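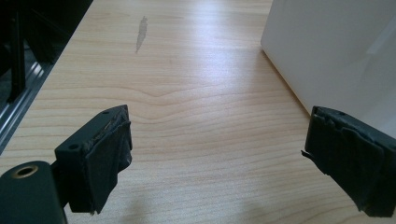
*Slide 1: wood tabletop, title text goes over the grain*

**Rillen, talk before the screening, May 2025**

Start with the running time. The film is 94 minutes and the talk has to be done before the lights go down, so keep moving.

- *Naylor* is a comedy set at a ferry office. Two cousins sell the same boat twice and spend a weekend trying to buy it back.
- Director is Marit Granström. Her first feature. She wrote short sketches for local radio before this.
- Shot in Prultwood in April, mostly indoors. It rained.

**Slide 2: money**

Budget was small. The boat cost more than the cast. Say this slowly, people like it.

First cut went to 200 people at a test showing. They laughed at the auction and went quiet at the wedding. Granström took out the wedding speech and kept the dance.

**Slide 3: why the jokes work**

Long takes. The camera stays put and lets the cousins talk over each other. Compare with the phone call in *Clitska*, where every line gets its own cut. Play clip 2 if the sound is working. If not, read the call out loud, both parts.

The boat buyer has hardly any lines. Ask the room who they think he is. Take a couple of answers, don't give away the ending.

**Slide 4: after the film**

Questions in the lobby. Mention the seats for next month. Check mic goes back to the desk.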